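Kitchen tips for people who have bought a tub of protein powder

My brother-in-law Gerrit came back from Lendport in October with a tub the size of a paint tin and a leaflet promising he'd be a new man by spring. I'm not going to argue about his muscles. I do have opinions about what these powders do to a kitchen, and a fair few about the "hacks" people pass round for dealing with them.

1. Ignore the scoop

The scoop is buried, it is always buried, and when you dig it out it doesn't hold what the label says. I weighed six level scoops from Gerrit's tub and no two agreed. Use kitchen scales. If you don't own any, a cheap flat set will do, and you'll use it for flour and rice long after the powder craze has passed.

2. Liquid first

This one is true, for once. Powder first gives you a plug of paste in the corner of the shaker that no amount of shaking will shift. Pour in 200 ml of cold milk or water, then the powder, then the lid. Check the lid. Check it again if you're wearing anything you like.

Hot water is a mistake with most whey powders. They go to bits like scrambled egg. If you want it in coffee, mix it with a little cold milk to a smooth cream and add the coffee slowly.

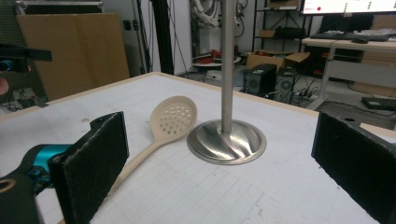

3. The wire ball is optional

Plenty of shops will sell you a shaker with a sprung wire ball inside and charge extra for it. My Beletti shaker came with one. I did a week with and a week without, and the only difference I could find was the noise at six in the morning. A small whisk and a jug beat both. A fork is fine if you aren't fussy about a lump or two.

4. Rinse it now

Every tip page has a trick for the smell of an old shaker: bicarbonate, lemon, coffee grounds, a night in the freezer. I've tried the lot. Bicarbonate helps a bit, two teaspoons in warm water and left for an hour. Lemon gives you a shaker that smells of lemon and old milk. The freezer does nothing at all until it thaws, and then you're back where you started.

Rinse it within a few minutes of drinking, take the seal out of the lid and wash under it. Leave the lid off to dry. My neighbour Ntombi swears by denture tablets and I will grant her those – they shifted a brown ring that nothing else would.

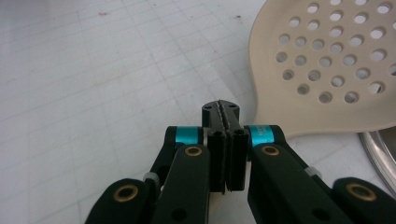
5. Baking with it

Be wary of recipes that swap all the flour for powder. You get a rubber mat. A quarter of the flour is as far as I'd go in pancakes or muffins, with an extra splash of milk, and take them out a couple of minutes early. The unflavoured sort is more use here than chocolate, which tastes of very little once baked and leaves a sweetness that hangs about.

Porridge is easier. Cook the oats, take the pan off the heat, wait a minute and stir the powder in then. Added while it's bubbling, it goes grainy and sticks to the bottom.
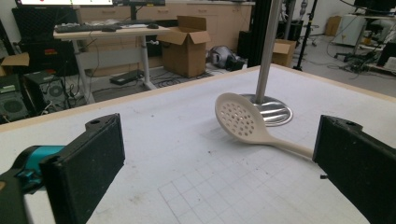

Storage is the last thing, and people overdo it. The tub doesn't want to live in the fridge, where it picks up damp every time you open it. A cupboard away from the cooker and the kettle is plenty. Keep the lid screwed down and never put a wet spoon in. If you buy the big bags, the 1275 g ones, tip half into a jar with a good seal and write the use-by date on it with a marker. A few small lumps you can sieve out. A sour smell means the bin, whatever it cost.

As for the powder itself, I had a glass most mornings for 60 days and can report that I was fuller until lunch. Two boiled eggs do the same and you can wash up after them with one hand.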